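Guides > Textile Care > Garment Steamer > Section 3: Setting Up and First Use

Overview Set-up Daily Use Cleaning Storage Support

3. Setting Up the Clondden Garment Steamer
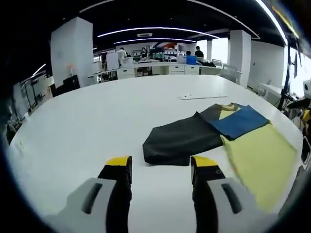

Read this section in full before connecting the steamer to a power supply. The instructions apply to the upright model with the detachable water tank. Owners of the handheld model should refer to the separate leaflet supplied in the carton.

3.1 Choosing a location

Place the base on a level floor near a grounded outlet. The hose must be able to rise straight from the base to the steam head. A hose that loops below the top of the base will collect water and may drip on clothing.

CAUTION: Do not use an extension cord. Do not set the base on a chair, bed or ironing board.

3.2 Assembling the pole

1. Open the two locking clips on the lower pole section.
2. Draw the upper section out to its full height and close both clips.
3. Insert the pole into the socket at the rear of the base and turn it clockwise until it stops.
4. Fit the hanger bracket to the top of the pole. The open side of the hook faces forward.
5. Screw the hose collar onto the base by hand. Do not use pliers.

3.3 Filling the tank

1. Lift the tank by its handle and turn it upside down.
2. Unscrew the cap and fill with cold tap water to the line marked MAX.
3. Replace the cap, turn the tank upright and lower it into the base.

In hard water areas, use equal parts tap water and distilled water.

CAUTION: Do not add starch, perfume, vinegar or fabric softener to the tank. Damage caused by additives is not covered by the warranty.

3.4 First use

1. Hang the steam head on its hook, plug in the unit and turn the dial to 2.
2. Wait until steam leaves the head in a steady flow.
3. Let the unit run for 3 minutes with no garment on the hanger. A faint odor is normal during this time.
4. Test the steam on an inside seam before treating the whole garment.

Note: Dark fabrics may show water marks if steamed too closely. Keep the head clear of velvet and silk, and steam these from the reverse side.

WARNING: Steam can cause serious burns. Never treat a garment while it is being worn. Keep children and pets away from the unit until it has cooled.

3.5 After use

Turn the dial to OFF, unplug the unit and allow it to cool for 22 minutes before removing the tank. Empty any remaining water. Hang the hose straight so that it drains into the base.

If the steamer does not produce steam after these steps, see Section 6, Troubleshooting.

Clondden Customer Service, Prendton | Contact us | Copyright Clondden. All rights reserved. | Back to top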